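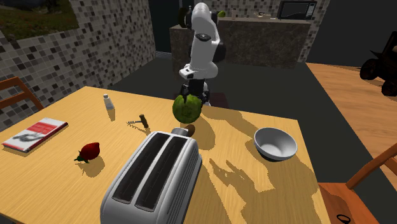
Storing melons past the first week

Netted melons keep best at a steady temperature and high humidity. Moriarty, a grower-packer with 12 cold rooms, holds whole fruit at 5 degrees Celsius and vents each room before loading. Colder settings cause pitting in the rind, and the damage often shows up only after the fruit has returned to the shop floor.

Oisín Ó Dálaigh, who runs the rooms, blames most losses on the stem scar. Mold enters there when fruit is stacked damp. In January he moved one variety, Bikent, from deep bins to single-layer trays. Of 77 trays checked at the end of storage, 70 passed with no visible decay.

Trays cost floor space. Donal Ó Dubhghaill, the packing manager, still uses bins for fruit due out within two days.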